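From: Annelies Groen
To: Motholm kitchen list
Subject: Re: [motholm-kitchen] Which boxes for the freezer shelf?

Rosine Brunet wrote:
> I'm clearing the freezer shelf before August and half the lids don't fit
> anything any more. Does anyone have a box they'd buy again? Soup mostly,
> and Hervé's stewed plums. I need 8 or so.

Dear Rosine, dear all,

Oh, I do sympathize! I went through the same thing last spring, sitting on the kitchen floor with a heap of lids in my lap, and in the end I gave most of them away to Solène for her seedlings (she was very gracious about it). What I kept were the clip-lid ones, the rectangular kind with rounded corners, and I've been happy with them ever since.

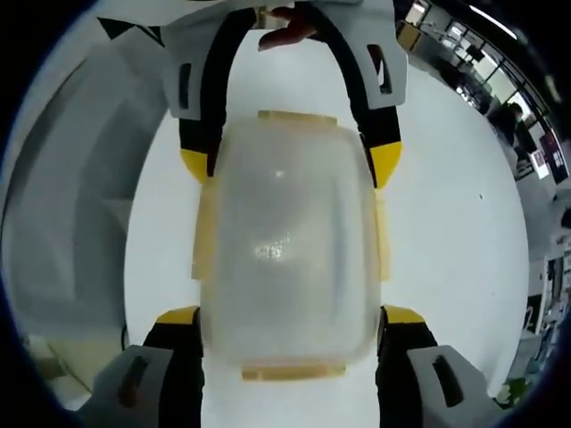

The clip-lid box, seen from above. Pale yellow tabs on the sides.

I like that the walls are frosted but still let a little show through, so I can usually tell plums from leek soup without digging out my glasses. I do still put a bit of tape on the lid with the month on it - Jérémie once thawed two boxes of stock for a birthday dessert and we haven't let him forget it.

Leave a finger's width at the top for soup, and let it cool properly before you close the clips. If you'd like to try one first, I have two spares and can bring them over with your cake tin, which I've had far too long.

Much love to Hervé,
Annelies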